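Hakcombe dual-arm kit: grippers collide when both arms pick from the same plate

Posted in Tabletop Automation > Kits and Upgrades
Asked by Walid Atallah, February 27, 2018 – viewed 2,076 times
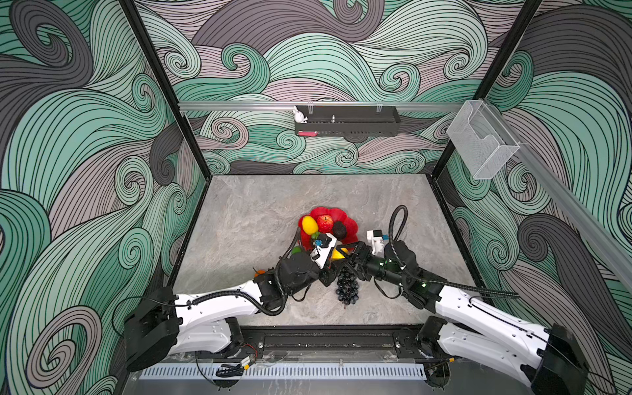 Both grippers at the plate, fruit sorting task.

I am evaluating the Hakcombe dual-arm kit against a quote from Coltine. The Hakcombe cell is up and running with both arms on the front rail, the stock grippers and the stock controller. The test task is plate loading: fruit on the tabletop goes onto a plate in the middle, left arm takes the left half, right arm takes the right half.

Each arm alone is fine. I ran 157 picks with the left arm only and had two drops, both grapes. With both arms enabled, the controller stops with a proximity fault whenever the two grippers are near the front rim of the plate at the same time. The fault clears by hand, the arms go home, and the cycle starts over. It makes the kit useless for anything where the arms share a target.

Things I have tried:

Lowering the speed to 40 percent. Same fault, later.
Moving the plate toward the back wall. Helped a little, but then the right arm is close to full reach and placement gets sloppy.
Reinstalling the controller software.

The manual has one paragraph on shared zones and it refers to a menu I can't find. Is this a limit of the kit or a setting? I have until the end of the trial period to decide, and the Coltine quote is 700 dollars higher before shipping.

Catarina Arruda
Accepted by the poster

It is a setting. The menu in the manual was renamed and the manual was not updated. Look under Cell > Interaction > Zones. If you see only Single and Split there, you are logged in as operator. Log in as integrator and a third entry, Shared, shows up.

The default is Split. It puts a vertical plane through the center of the cell and gives each gripper a keep-out margin on its own side. A plate centered on that plane puts both arms inside the margin, so the fault you get is the controller doing what it was told.

What I would do, in this order:

Draw a shared zone the size of the plate plus one gripper width on all sides. Do not make the whole table shared. The planner slows down badly.

Set priority to Alternate. The arm that asks first gets the zone and the other one waits at its hold point. Simultaneous is also offered, but it needs an accurate tool model for both grippers.

Check the tool model. The stock one covers the fingers and nothing above them. If you have a camera on the wrist, add it as a box. Same for any cable conduit that stands up from the wrist. Conduit moves, so make the box generous.

Move the hold points outward. The default ones are too close to center and will trip the margin on their own.

Run it at low speed with a hand on the stop until you have seen both arms go in and out of the zone a few times.

You will lose some cycle time with Alternate. On our cell, which has the same arms and an older controller, the arms wait on each other for a noticeable part of each cycle when the items are bunched up close to the plate. Spreading them toward the side walls fixes most of that. Grapes will still drop. Pick them by the thick part of the bunch and reduce the closing force one step.

The manual paragraph is wrong in one more respect: zone changes are not saved on power off unless you press Commit. I lost an afternoon to that in September.

Brock MacDonald

Had the same problem, sent mine back. The arms are OK for the money but the documentation is bad and support took a week to answer. Went with the Prinico single arm in the end. Slower, no faults.

Rasha Awad

Catarina's steps are right. One addition on the purchase side: ask Coltine whether integrator access is in the quote. On the one I was given it was a separate line, and the shared zone function was locked without it. With Hakcombe it comes with the kit, you only have to request the login.

Also check the plate itself. If it slides when a gripper touches the rim, your place positions drift and the second arm ends up closer to the first than planned. A strip of non-slip mat under it is enough.

Comment from Walid Atallah

Found the menu under the integrator login. Shared zone plus Alternate ran a full load with no fault. I have not added the wrist camera to the tool model yet, so Simultaneous stays off for now.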